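Section 4: Filling and first use of your Grodava countertop water filter

Welcome to the fun part! The housing is together, the tap is on, and you're only a short while away from a really good glass of water. Read the whole section through once before you start, then grab a tea towel and a large jug.

Before you begin

Pick a flat, sturdy spot for the filter, out of direct sunlight and well back from the stove. A full unit is heavy, so set it up where you want it to stay. Leave enough room in front of the tap for your favourite mug or jug.

4.1 Rinsing the cartridge

1. Wash your hands and take the cartridge out of its wrapper. Keep the wrapper, as the batch number is printed on it.
2. Hold the cartridge under a gentle stream of cold water and turn it slowly for 2 minutes.
3. Shake off the extra water and press the cartridge into the upper chamber, ribbed end down, until it clicks.

Caution: Never use hot water, soap or bleach on the cartridge. They will ruin it, and it can't be repaired.

Note: A little grey dust in the rinse water is normal. It's harmless carbon.

Choose a tabletop or bench that sits level and doesn't wobble. If yours leans a touch, slip the rubber wedges from the Risell accessory bag under the feet until the water line sits even.

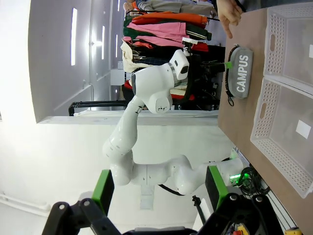
White arm over a light brown wooden table.

4.2 Filling and flushing

1. Close the tap (lever up).
2. Pour cold water into the upper chamber, stopping at the moulded line. Please don't overfill it!
3. Fit the lid and wait for the water to drip through. The first fill is the slowest, taking over 300 seconds before you see much in the lower chamber.
4. Once the upper chamber is empty, open the tap and drain everything. This water is perfect for your pot plants.
5. Fill and drain the unit one more time. After that, drink up!

Note: If the drip stops early, lift the cartridge out, tap it lightly on your palm to free any trapped air, and click it back in.

4.3 Looking after it

Change the cartridge after 1000 litres, or sooner if the flow drops or the flavour changes. Wipe the chambers with a soft damp cloth whenever you refill. Going away? Empty both chambers and leave the lid off so that everything can dry out.

Thanks to Venla Manninen, whose tip about freeing trapped air is now part of step 4.2.

Section revised 1/11/24. For spare taps and washers, see Section 7.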